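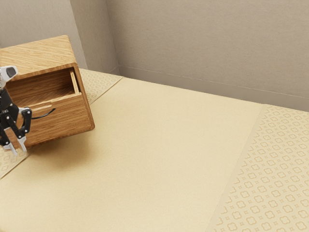

What does one row in the Zurkeck drawer-timber table stand for? Each row is a single board sample, measured once at the mill and once after storage, with the two readings in separate columns.

# Zurkeck Board Moisture Table

Moisture readings for softwood and hardwood offcuts used in small cabinetry. Compiled by Shuk-fan Huang. Last revised Nov 21, 2019.

## Contents

- 68 rows, 3 files (readings, species codes, site notes)
- Comma-separated, UTF-8, header in the first line
- Dates are day first

## Columns

`board_id` is unique within a site only. Join on `site` and `board_id` together. `mc_mill` and `mc_store` are per cent moisture content by oven-dry mass. `grain` is coded S (straight) or F (figured). Blank cells mean not recorded; zero is never used as a filler.

## Collection

Boards were stored under cover at the Parik and Nedon sheds for 30 days, stickered, ends sealed with wax. The Nedon meter was recalibrated in May. Earlier Nedon readings are flagged in `site_notes.csv` and have not been corrected.

## Licence

Free to reuse with attribution.

Comments (2)

**Fan**: Species code 3 is missing from the lookup file.

**millrat**: Is the colour column coming back? I used it for matching drawer fronts.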